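Key tray at the Flamdale desk - fobs going astray, labels peeling
Status: waiting on Truvus
2 min read

Opening this again, sorry! I closed it last week thinking the new tray had fixed things and it only fixed half of them.

Quick recap for anybody picking this up cold. We keep the spare car keys for the Flamdale site in a blue plastic tray on the gray table, and every fob has a line in the Truvus key register. There are 42 lines in there. The trouble is that keys get marked as returned and then the next person can't find them, so they mark them missing, and then I get the email (three of those before lunch on Monday, which is how I ended up writing this).

What I tried first:

Swapped the old shallow dish for the deeper tray. Big improvement, fobs stay in it now when people reach across. Keeping this one.

Moved the tray closer to the middle of the table. It used to sit at the corner and got bumped by bags. No spills since the move that I know of, but people coming in with their hands full still drop the key next to the tray and walk off. A black fob on a dark gray table is really hard to spot if you're standing up! I missed one myself twice, and I was looking for it.

Put Daher labels on the backs. We bought a pack of 200, the small round ones, and I did the whole lot in one afternoon. They looked great for maybe two days. Then the edges started lifting, and I found one stuck to the bottom of the tray and another on my sleeve. Wiped a few fobs down with rubbing alcohol and relabeled them, and those are holding a bit better but I wouldn't call it solved.

So why do labels matter when you can just look at the key? Well, too many of ours are VW. You pick one up, you see the badge, and that narrows it down to a big chunk of the register. The Audi ones are easy because there aren't many. I've been going out to the lot and pressing unlock until something blinks, and it's cold out there, and it also drains the batteries.

Next I looked at the register itself. When you hit Return it asks for the site but not the spot, so a key that's on the table, in the tray, or in somebody's coat pocket all looks the same on the screen. There's a Location Note box further down. I asked people to use it. It has been used once, and what they typed was "here".

Wednesday update. Cleared the table right down in the morning, wiped it, put everything that belonged in the tray back in the tray. I also checked whether the fobs were what's making the little white marks on the top, and I can't say for sure. A couple of the marks came off with a damp cloth and the rest didn't. They're not deep. Adding it here only so it doesn't get raised as a separate ticket.

Still open:

- can Location Note be made a required field, or at least moved up next to Return
- is there a tag that will hold on smooth plastic, or should we go to a ring tag (some of the fobs have a ring, plenty don't)
- a light mat to go under the tray so a dropped key shows up. Edovstead has one in their catalog and I can order up to $200 without asking, so I may just do it

Dark gray top first, then the tray end, with a couple of fobs on the table beside it again.
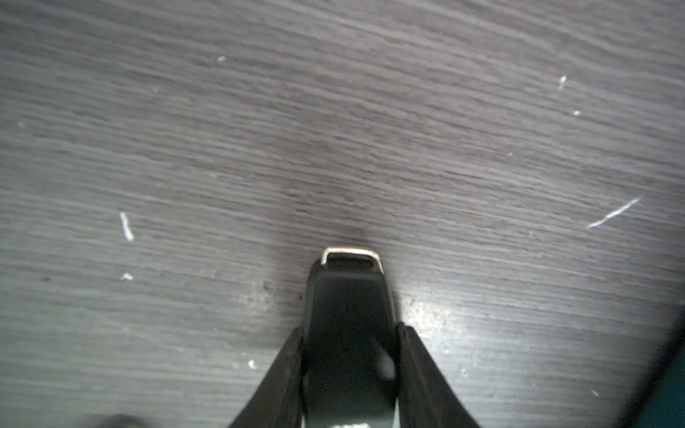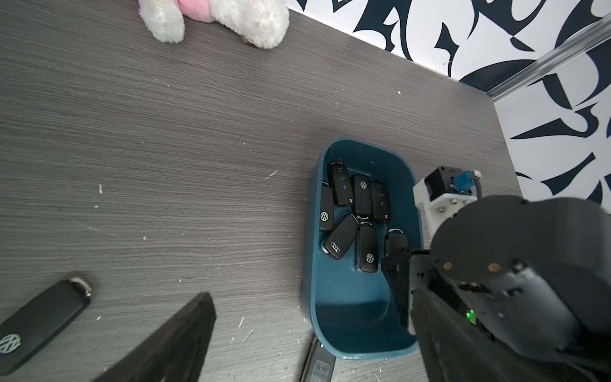
Truvus support: Thanks for the detailed notes. Location Note can be made required from Site Settings, under Returns, and you can swap the free text for a pick list while you're in there. We'd suggest keeping the list very short, with Tray and With Driver to begin with, and adding to it if people ask. Moving the box up next to Return isn't possible in your version, but once it's required the screen jumps to it on its own. On the tags, we don't supply any ourselves. Other sites with a lot of matching fobs record the plate number and have people read it back when they take a key out, and there's a checkbox for that on the same page. We'll leave the ticket open until you've had a chance to try both.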